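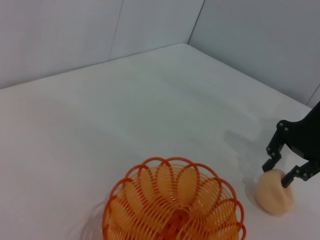

Teleoperation station check, Grulley cell
Date: 11 May 2026
Operator: Doaa Berrada
Checked by: Todor Krasniqi
Task: pick up soft item, place in wire basket

Before power on

1. Emergency stop within reach of operator's chair - OK
Comment: Tested from the chair and from the door side. Both cut power to the arm.

2. Table clear of tools, cups, loose screws - OK

3. Wall panels fixed, no movement when pushed by hand - OK
Comment: Left wall has a seam between panels. Flush today. Check again next time.

4. Table surface clean - PASS WITH COMMENT
Comment: Gray smudges on the white top. Wipe down before the next set of demonstrations. No solvent.

Gripper

5. Screws at finger joints and mounting plate tight - OK
Comment: One on the lower joint took a small turn. Marked with paint pen.

6. Fingertips free of cuts and residue - OK

7. Closing force at low setting for soft items - OK after correction
Comment: Was left on the setting for the Rudd parts. Loubna to add this to the changeover sheet.

8. Wrist camera cable has slack through full wrist turn - OK

Remote control

9. Arm stops when hand controller is released - OK
Comment: Tried 12 times at different heights.

10. Arm does not jump when control is taken back - FAIL, then OK
Comment: Small jump on the first try. Umut Gezer re-zeroed the controller and it did not repeat. If it comes back, stop and call him.

11. Basket empty at start of each demonstration - OK

12. Second person present during recording - OK
Comment: Hanane Farouk until lunch, Todor after.

Demonstrations recorded: 18
Discarded: 2 (item 10)

Open points: table wipe-down, changeover sheet. Cell released for use at low speed only until both are signed off.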